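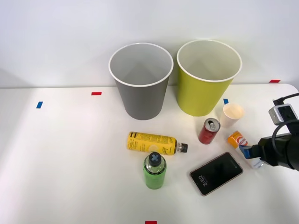 Call for Singers and Songwriters: Prillcombe New Voices Residency

The Castellanos Music Trust invites applications from solo singers and songwriters for its next residency at Prillcombe. The Trust will select 4 artists, each of whom will receive a stipend of $4000, private rehearsal space, and up to 20 hours of studio time with producer Hadi Bitar. The residency begins in January and closes with a shared concert in the Jotus Room, which seats 900.

Applicants must be 18 or older and must perform their own material. Artists working in any style or language may apply. Those currently under contract to a record label are not eligible. Prior release of recordings is not required.

Applications must include:

- two original songs, recorded in any format, with lyrics attached
- a one-page statement describing the work to be developed
- the name and contact details of one reference

Home recordings are accepted and will be judged on the writing and the performance only. Materials should be submitted through the Jillow portal by 24th July. Late or incomplete applications will not be reviewed. Selected artists will be notified in writing and asked to confirm their place within two weeks.

Housing is provided on site. Travel costs are the responsibility of the artist.

Shares 20 | Comments 4

© Castellanos Music Trust. All rights reserved. Contact | Back to top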